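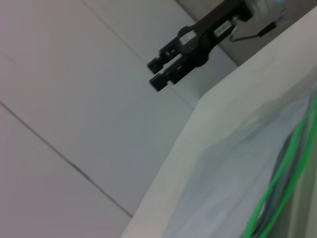
Pullness Finishes Gripper Safety Review, Returns Hadgu Arms to Full Duty

BREMVILLE, Tuesday, July 15, 2025 – Pullness today shared the results of its review into a gripper fault on the Hadgu arm, and we are delighted to say that every arm at our Bremville site is back on full duty with a fix we trust.

The fault showed up in May, during an evening run. A Hadgu arm reached the top of its swing and its fingers opened without a command, dropping a sealed carton onto the floor of the work cell. The cell gate was shut and no one was hurt. The shift crew hit the stop button right away, and Pullness pulled all 22 arms from lifting work that same night.

Finding the cause took patience (and a lot of late evenings!). Engineers from Pullness and our parts partner, Fetier, ran 453 test lifts before the pattern came clear. When the wrist turned far enough, the signal cable pulled tight and the connector lost contact for a moment. The controller read that gap as a restart, and a restart told the gripper to open. A second carton had slipped in the same way a week earlier, but it was logged as a bad grip and never followed up. We should have caught it then, and our reporting rules have changed as a result.

Two repairs are now in place on every arm. The cable has a longer loop and a locking connector, and the gripper now holds its position through any loss of signal until an operator releases it.

We are thrilled with how the repaired arms are running, and just as proud of the crew who kept asking questions. Fetier will check the connectors monthly through the end of the year.

Customers who run Hadgu arms can request the repair kit at no charge through the Pullness service desk. Until it is fitted, please keep arms off overhead lifts and keep cell gates closed while they move.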